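Bench diary: the coffee job, fingers old and new
January, by Haris Arain

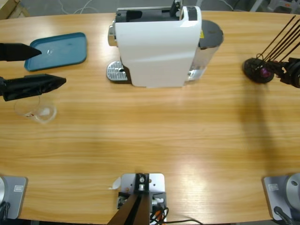
Left arm over the blue tray, right arm in by the capsule stand.

Third day on the coffee job and I have finally stopped dreaming about capsules. Well, nearly. I said I'd write up the finger swap while it was fresh, so I'm at the kitchen table with cold toast and a notebook full of arrows.

For anyone who hasn't been following, I've got two sets of fingers to choose between. The Dunmore ones came with the arms and they're short, stiff and really rather good at anything with flat sides. The Orkitz ones are longer, with a bit of give in them, and they cost me £85 a pair plus a week of waiting by the letterbox. I wanted to love them straight away (of course I did, I'd paid for them!) but the first morning was dreadful. They kept nudging the capsule round on the stand until it was facing the wall, and then the arm would close on nothing and carry that nothing very carefully over to the machine.

It got better once I dropped the closing force to 22 per cent. I'd been running it far too high because that's what the Dunmores liked. With the soft setting the capsule sort of settles itself between the tips, and on the afternoon run I got 77 clean pick-ups before one slipped. The best I ever managed with the Dunmores was somewhere in the fifties and I was so pleased at the time that I rang my brother.

The glass is another matter. Clear glass on pale wood is horrible for the overhead camera, you only get a thin bit of rim and some shine off the bottom, and the depth reading wanders all over the place. I moved the lamp twice and all I did was move the glare on the table. I might try a frosted one tomorrow, though that does feel like cheating.

I also had another go with Malov, the controller software everyone keeps on at me about. Lovely and smooth, I'll give them that, and when both arms lean in over the machine at once they don't do that nervous little shudder I get with Jivo. But Jivo lets me change a waypoint while everything is still powered up, and Malov wants the whole lot stopped and loaded again, which is maddening when you're shifting a gripper by the width of a fingernail. I've now saved 486 runs in Jivo's format too and I don't fancy converting them. So Jivo stays for the time being, shudder and all.

Things for tomorrow, before I forget. Tape down the cable along the front edge. Try the Orkitz tips on the lever, slowly. Put the Dunmores back on the left arm only and see how they get on with the rim of the tray, as I've a feeling a mixed pair could be the answer. Buy more capsules, and bread.

7 comments
Shared 3 times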